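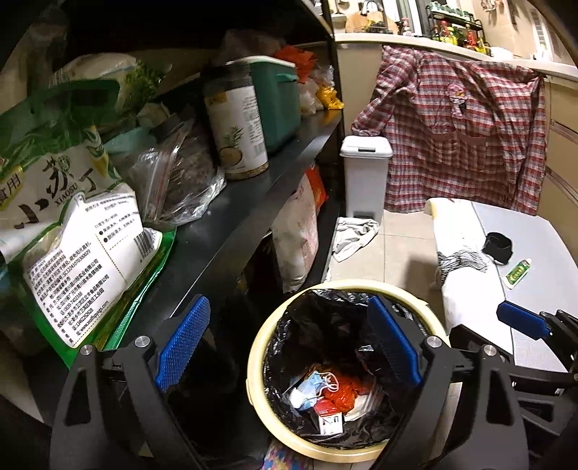 Galley and cabin tips from my seasons on charter boats

I did four seasons as a stewardess and then cook on a motor yacht called Felico, and I still run my kitchen at home the way I ran that galley. A few of you asked for the list, so I've typed up what I can remember (in no order at all, sorry!).

Damp tea towels under everything. Chopping boards, mixing bowls, the toaster if it's choppy. Wring the towel out hard first or the board just swims about on it.

Decant before you sail. Cardboard goes soggy and brings little beetles aboard, so pasta, rice and flour all went into square tubs. Round ones waste a shocking amount of cupboard. Cut the cooking times off the packet and tape them to the lid.

Stainless sinks: bicarb on a wet sponge, rub with the grain, rinse, then dry it properly with an old cotton pillowcase. Our first mate swore by Clovent polish and I never saw the difference.

Salt on the windows wants fresh water and lots of it before you go anywhere near it with a cloth. Rub it dry and you've got scratches for life. A capful of white vinegar in the last bucket helps.

Bunk mattresses get stood on their sides every morning while the crew have breakfast, hatch open if the weather's kind. Mine never went musty, and I had the cabin next to the chain locker!

Bread dough likes the engine room door. At home I use the airing cupboard. For one small loaf I do 300 g strong white flour, a teaspoon of yeast, a pinch of salt and enough warm water to make it tacky, then leave it until it's doubled.

Oh, and label the freezer bags on the flat side before you fill them. Pens won't write on frost.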